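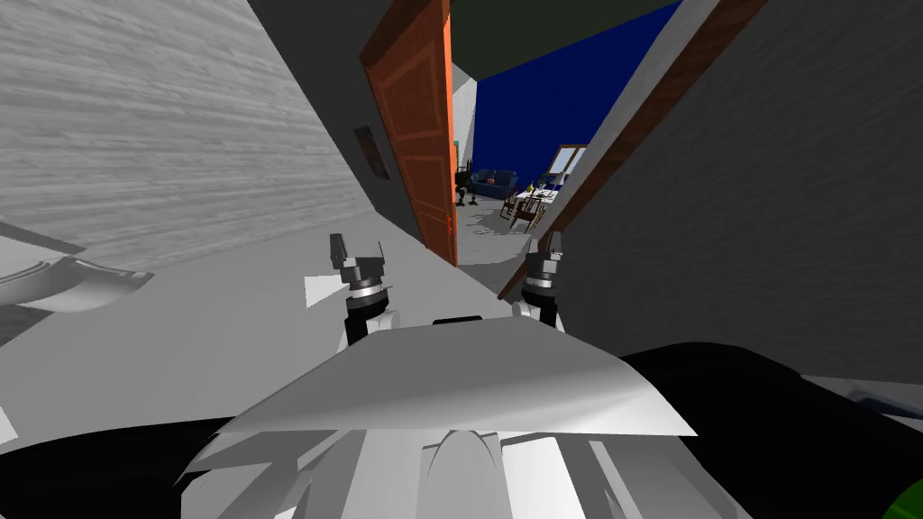 4. What people told us about their hallways

4.1 A room that is left out of the count

When we began this work we had meant to write mostly about kitchens, and the hallway was to have a paragraph or two at the end. The replies changed our minds. Of the 2,242 households that sent back the questionnaire, a good many used the blank space on the last page to write about the passage between the front door and the rest of the home, and they wrote with a warmth (and sometimes a crossness) that we did not meet when they were asked about bedrooms or bathrooms. There were 563 comments of this kind in all. We read every one of them, several of them more than once, and this section is largely an attempt to do them justice.

It may help to say first what we counted as a hallway. We took it to be any indoor passage, longer than it is wide, whose main purpose on the builder's plan is to let people get from one door to another. A narrow hallway leading the eye to an open doorway, as in Figure 2, is the form our respondents had in mind most often, whether they lived in the old terraces of Asetti or in the newer blocks at Rovidari. Landings were left out unless the household itself called them a hall, which happened more in Skallolov than we had expected and seems to be a matter of local speech.

Figure 2. A narrow hallway and open doorway, in a computer-rendered view.

4.2 Width, and what is done about it

The narrowest passages in the study measured 80 cm from wall to wall, and these were nearly all in Asetti, where the terraces went up quickly and on small plots. We had supposed that people living with so little width would keep the passage clear, simply in order to get by. In the homes we visited it was often quite the other way about. A household with a wide hall tended also to have a cupboard somewhere near the door, and so the coats went into the cupboard. A household with a narrow one had no cupboard, and the coats hung on the wall, with the shoes under them and the post on whatever ledge could be found, so that a passage already tight on the plan became tighter still by the time anybody had lived in it for a winter.

People were seldom embarrassed by this. In the 48 interviews that followed the questionnaire, the usual tone was one of fond exasperation. One woman in Meredith told us that she had learned to carry the shopping in sideways and now did so in other people's houses too. A father of three explained, at some length and with evident pride, a rule about school bags that had taken him two years to establish and which his children kept "on most days, if I'm standing there". A retired couple had given up a hall table that had belonged to one of their mothers, had regretted it, and had fetched it back from a nephew. It still caught them on the hip, they said, and they would not part with it again.

We think these small accounts deserve more weight than they are usually given in studies of floor space. A plan shows the width between the walls, and planning guidance is written as if that width were what people walked through. What they walk through is the gap left over, and this gap changes with the weather, the school term and the number of visitors. Our January visits found it at its smallest, as one would expect with heavy coats about, and we would be wary of comparing our measurements with any taken in summer.

4.3 Doors left open and doors kept shut

The second matter that came up again and again was the door at the far end. Here the four places differed more than they did over width. In Skallolov, where the winters are long and the wind comes straight off the water, the inner door was kept shut as a matter of course, and several people spoke of it as the real front door, the outer one being merely the place where the weather stopped. In Meredith it was nearly always open. When we asked why, we were given reasons that had to do with company: an open door lets you hear who has come in, call out to them, and know from the sound of the keys whether it has been a good day or a poor one.

Light was mentioned almost as often. A passage with no window of its own borrows what it can from the rooms on either side, and a good few respondents described leaving a kitchen or back bedroom door ajar through the day for this purpose alone. Those who had fitted a glazed door were mostly pleased with it, though we heard two firm complaints about fingermarks. In the Rovidari blocks the inner doors are heavy and close themselves, and there the hallway was more often called dark, or gloomy, or (in one memorable reply) "the sock". Some tenants propped the doors open with whatever came to hand. We did not press them on the point, knowing that the closers are there for fire safety, but we would gently suggest that a door people feel obliged to prop is one that wants looking at again when the blocks are next refurbished.

We found no clear link between the length of a hallway and how well it was liked. Long ones were praised by households with small children, who ran up and down them in wet weather, and grumbled about by the neighbours underneath. The replies from ground-floor flats are taken up separately in Section 5, together with the question of noise.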